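August, late, and the kettle's on again

Well, I finally did it. I opened up the old Dell.
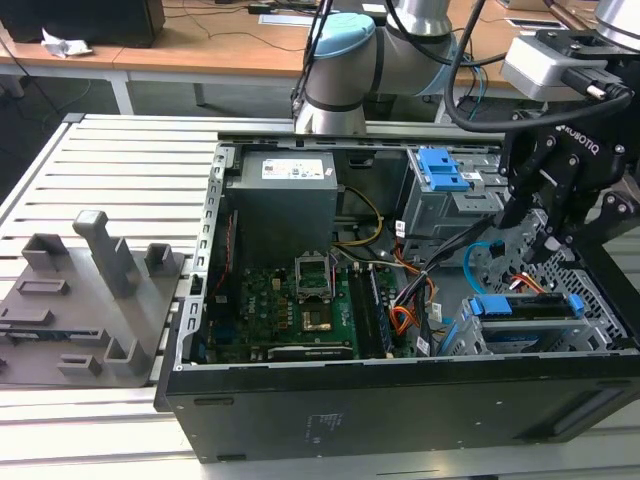 The Dell with its side off, blue drive latches and all.

I'd been putting it off since before the move, partly out of laziness and partly because I always think I'll break something just by looking at it. But Diane Gill had an hour free after lunch and she's so calm about these things that I thought, righto, now or never, and up it went on the slatted metal bench, lying on its side like a patient.

I'd forgotten how much is packed into one of these! The power supply is a great grey brick of a thing, with a yellow cable looping out of it, and I spent far too long trying to read the tiny print on its label before Diane politely suggested my other glasses. The processor socket is empty, so that's one part to find if I ever want it going again. The long memory slots are rather handsome, with their bits of blue, and I have a real soft spot for the bright blue plastic around the drives. Somebody at a desk somewhere chose that colour, and I hope they were pleased with it.

What I'm really after is the drives, of course. If my old list is right there are 2,597 photos on there, going back to the years at Mulder, plus the whole of Mum's recipe book that I typed up one winter with a cold (the pudding chapter alone took me 69 pages, and I wouldn't cut a word of it). I rang the repair shop at Pidarura to ask what they'd charge to copy everything across, and the young fellow was lovely, but he wants to see them before he'll name a price. Fair enough, I suppose.

Diane thinks the case is worth keeping and I think the cupboard under the stairs is worth keeping clear, so we've left that argument for another day, over the last 2 slices of the lemon cake.

Must remember to find the little tin of screws. And ring the shop back before they close for stocktake.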